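Pirkero opens second pest control office in Astport

Apr 28, 2019

Pirkero, a family pest control company from Bruslow, has opened an office in Astport. It is the second location for the company, and it will serve homes and small businesses on the east side of the river, where until now the customers had to wait several days for a visit.

The Astport office has 14 employees, and most of them were hired in the town. Nayeli Agudelo, who managed the Bruslow team before, is now in charge of the new location. 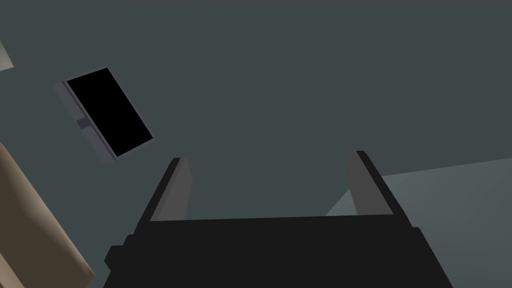

A gripper with two fingers.

Last year the company received 203 calls from Astport, and 104 of these were about carpenter ants. "We were driving to Astport almost every day, so it was time to have a door here," Agudelo said. Termites and mice were the next most common problems.

The office is on the ground floor of the old Mosquera building, next to the post office. Customers can bring an insect in a closed jar or a plastic bag, and a technician will identify it free of charge. It is not necessary to make an appointment for this service, but for a home inspection people should call first.

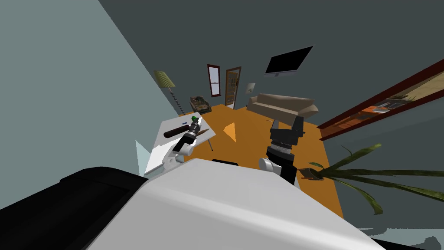

Ant season has started

Agudelo advises home owners to look now for small piles of sawdust under windows and near outside doors. Carpenter ants do not eat wood, but they dig their nests in it, and they prefer wood which is already damp. A leaking gutter or a pipe under the sink should be repaired before any treatment is done. Firewood should be kept away from the wall of the house and raised off the ground.

She also asks people not to spray the ants they see in the kitchen. These ants are only a small part of the colony, and
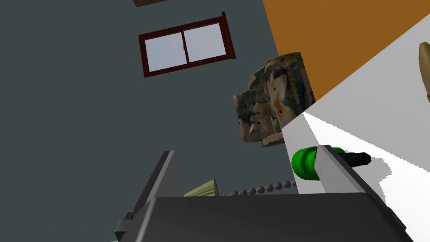 the nest can be in another room or even outside in a tree stump. If the workers are left alone for one evening, it is often possible to follow them and find the place where they enter.

The company will offer inspections at a reduced price in Astport until the end of July. Existing customers from Bruslow keep the same telephone number and the same technician as before.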